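Larnurberg Medal Series: Progress Report to the Grenbridge Fund
2025-04-30

The grant pays for a set of struck medals on the trades of old Larnurberg, together with a printed guide and a small display at the town museum. The present report covers design, dies, metal and spending since the last payment was received.

Design work is finished for the whole series. The last obverse to be settled was the salt carrier, which had been sent back twice over the lettering. The town name now runs along the lower rim in the same plain capitals as the other medals. The border of small beads was dropped from all designs after the test pieces showed that it crowded the edge at the chosen diameter of 21 millimeters.

The reverse is shared. It shows the town gate as it appears on the old market token in the museum's collection, with a blank field below for the name of the trade. We had hoped to use the town seal as well, but at this size the detail in the seal filled in and could not be read.

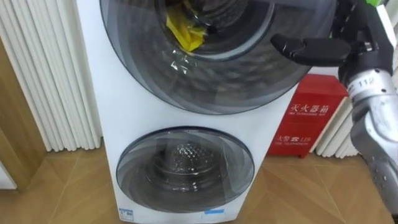
Dies and test strikes

The engraving is being done by Nieminen and the striking by Ultance. Dies for the tanner and the bell founder have been cut, hardened and tried in bronze. The tanner struck up well on the first attempt. The bell founder did not. The bell is the highest point of the design and sits directly opposite the gate tower on the reverse, so there was not enough metal to fill both. The top of the bell came out flat and grainy on every piece.

Ultance tried more pressure, which helped a little but left a fine crack near the rim of the reverse die. We stopped there. The cracked die has been kept for reference and a new one is being made, with the tower cut a little shallower. The cost of the replacement is shared between us and Ultance under the contract.

The remaining dies have been held back until the new reverse is approved. This puts striking behind the original plan. We now expect the full bronze run to be complete in August, with the silver pieces to follow once the bronze has been checked.
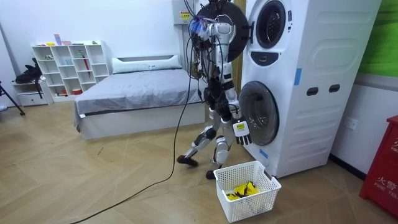
Nieminen has asked for the relief on the salt carrier and the rope maker to be lowered before cutting, and suggests turning the reverse slightly so that the tower no longer falls behind the main figure. We have agreed to the lower relief. Turning the reverse would break the usual upright alignment, and we would like to avoid it unless the next trial fails too.

Metal and finish

The bronze blanks have been delivered and weighed. Five were outside the agreed tolerance and were returned for credit. The silver has not been ordered. Prices have moved since the application was written, and we would prefer to buy when the striking date is firm.

The bronze medals will be given a light brown patina by hand. Sample pieces in two shades were shown to the museum, which chose the lighter one. The darker shade hid the smaller lettering.

Guide and display

The text of the guide is written and has gone for proofreading. The chapter on trade tokens is longer than planned, and the list of makers' marks has been moved to the back. Photographs of the medals can't be taken until finished pieces exist, so those pages are being left open.

The display case has been ordered. Labels will be set in the same type as the guide.

Spending

Design and engraving are within budget. Striking will run over by our share of the new reverse die, and we propose to cover this from the amount set aside for presentation boxes, using plain card boxes for the bronze pieces. We ask the Fund to confirm that this change is acceptable. No increase in the grant is requested.

Related items
Larnurberg market tokens: a short checklist
Grant conditions for struck medals
Grenbridge Fund: reports received
Caring for bronze medals at home
Order form for the Larnurberg series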